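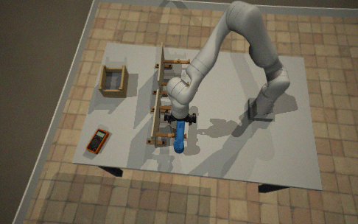
Savita Bhatia wrote back on the first draft of this guide that her mother can put a rolling pin away in the dark with a phone in the other hand, and could we please say on page one how far the arm is from doing that. A long way. The rest of this chapter is about setting up the rack task in the Rurnuvora simulator, and it has been written for people who would like to check that answer for themselves.

Chapter 4. The rack task

The task is a small household chore with most of the house taken out. There is a table, an arm bolted to a base plate, a wooden rack standing up against panels, and one blue piece that belongs on the rack. The arm has to take hold of the blue piece and leave it resting between the prongs. The wooden box and the other bits on the table are clutter. They can be moved about or left alone, but don't delete them, as the scores in appendix B were all made with clutter present.

Before you start

You need Rurnuvora installed with the Pundineck scene pack. You also need a machine that can keep up with the physics at the default step. If the arm judders when it is standing still, stop and go back to chapter 2.

Leave the evening free the first time. The install notes promise a short session and they are wrong.

4.1 Loading the scene

1. Open the scene pack and choose Rack, panels, single piece.

2. Wait for the shadows to settle before touching anything. On slower machines the arm is drawn first and the rack arrives later.

3. Check that the feet of the panels are flat on the table. If one is sunk into the top, reload.

4. Open the gripper fully and drive it up clear of the rack. Save this as your home position.

5. Set the run limit to 60 seconds. The scene pack leaves it unlimited, and with no limit the success rate looks a good deal kinder than it should.

Note: a person doing this job would not be given a home position, a run limit or a saved scene. Keep that in mind when reading anybody's results, ours included.

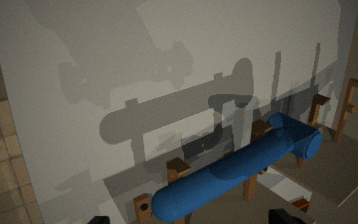

Setting up > Rack task > Viewpoints and shadows

4.2 Choosing what the arm can see

The close view from the wrist end is the one most people use for the last stretch, with the fingertips just showing along the bottom edge. It is a good view for lining up. It is a poor view for knowing where you are, and the light makes matters worse. The blue piece throws its own long shadow on the pale panel behind it, with the arm's shadow on the same panel, and a controller trained in flat light can take some of that for solid wood.

1. Turn on the wrist view and one fixed side view. Do not run with the wrist view alone.

2. Leave the shadows on. You will be tempted to switch them off when the scores come in. A kitchen has a window in it.

3. Move the lamp between runs, using the lamp slider under Scene. Small moves are enough to upset most controllers.

4. Write down the lamp setting for each run. Ashok Rathore lost a week of results in May by trusting himself to remember.

Caution: the preview window shows brighter shadows than the arm is given. Judge from the recorded view, never from the preview.

4.3 Setting the approach

The prongs are what the task is about. Getting near the rack is easy and has been easy for years. Putting a round thing between upright bits of wood, at both ends, without nudging the whole structure, is where the demonstration clips tend to change angle.

1. Bring the gripper over the middle of the rack and stop.

2. Turn the wrist until the fingers sit on either side of the blue piece when seen from above. You want a gap at both fingers. If the gap is all on one side, the closing finger will push the piece along before the other one meets it.

3. Lower in small moves. The default move is too big for this rack and should be cut by half at least.
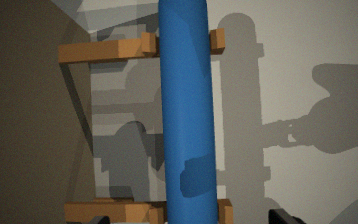
4. Look at both pairs of prongs before letting the gripper close or open. An arm that has one end right will often report the task as done. The check for this is under Scoring > Both ends, and it is off by default, which tells you something about how the early scores were got.

5. Close the gripper at the slow setting. Watch the contact reading and ignore the picture for a moment.

6. Back the arm straight up when leaving. Any sideways drift will drag the piece off the near prong.

7. Press Score. If the piece is still moving, the score is held until it stops.

Note: step 6 was added by Jong-dae Bae, who also asked for step 5 to be in bold. This help page can't do bold.

4.4 How many runs

Our own sheet has almost 3000 runs on it. That sounds like plenty, and for the plain version of the task it probably is. Yet if you sort the sheet by lamp setting, whole stretches of the slider have hardly been tried. Run your own, and spread them out.

Do not average across scene packs. The Bajpai pack uses a heavier piece and a rack that will not tip, so anything scored there belongs in its own column.

If you are comparing two controllers, give them the same starting positions in the same order. Valdir Prado keeps a file of these and it ships with the pack under Starts. The file is long and dull. Use it.

4.5 What counts as a pass

A pass is the piece resting on the rack, both ends held, with the gripper clear and the rack where it started. It does not cover picking the right object out of a drawer, or noticing that the rack already has something on it. Speed is recorded and not scored, which we argued about and may change. A person would be finished in the time it takes the arm to leave its home position. 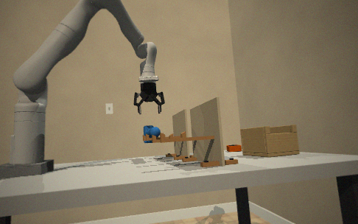

We get asked whether a pass here means the arm could tidy a real bench or a real kitchen, and we would rather you didn't say so in a talk. Everything in the scene is a known size. The table has no crumbs on it. The blue piece never has soap on it, or a cracked end, or a child holding the other end. Ramesh Vashisht fits out workshops with Trallomwood shelving and his view, after an afternoon with the simulator, was that he'd pay for a machine that found the missing tool and would happily hang it up himself.

There is some use in the task all the same. It shows up bad lining up very quickly, and it is cheap to fail at. If your controller can't manage the rack with the lamp moved, you have saved yourself the trouble of bolting anything to a real table.

4.6 Common faults

Piece rolls away when the fingers touch it. The approach is off centre. Go back to 4.3, step 2.

Arm stops above the rack and will not come down. It has usually taken a shadow for an obstacle. Move the lamp and try again, and log the run as a fail. Do not rerun it quietly.

Rack creeps across the table between runs. Reload the scene. Resetting the arm alone leaves the rack where it was.

Score shows a pass with the piece on the table. The both ends check is off. Throw out every score from that session.

Wrist view goes black. Lower the texture setting by one and restart Rurnuvora. If it stays black, send us the log file along with the lamp setting you were using.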